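Waltholm Foreign Affairs Discussion Group
Minutes of the meeting of 20 March 2019

Present: 2 speakers, the chair, the secretary and members as signed in the attendance book.

1. Minutes of the previous meeting
The minutes were read and accepted with one correction. The ceasefire in the Hamada district was signed in October, not in the month before it.

2. Report on the Hamada ceasefire
The first speaker presented the situation in the district. According to the monitors, 194 violations were recorded until the end of winter, most of them small arms fire near the Pasmont road. Two members asked if the monitors can enter the northern villages. The speaker answered that they can enter only with a military escort, and that this makes the local people careful in what they say.

3. Return of displaced families
The second speaker informed that 1,092 families have registered for return. Only 57 of them received the permit so far. A long discussion followed about the mines in the fields. One member was of the opinion that return should wait until the clearing is finished. Others did not agree. No vote was taken. 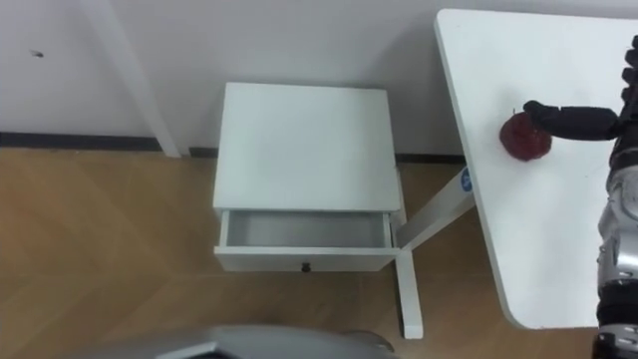 4. Letter to the representative
The draft letter was read aloud. It was decided to remove the second paragraph, which repeats the first, and to add a question about money for mine clearing. The secretary will send the new text to all members.

5. Other matters
The Grollico hall is available to us also for the next meeting. The subject will be arms exports. Members who wish to speak are asked to inform the secretary in writing.

The meeting was closed at 9:10 p.m.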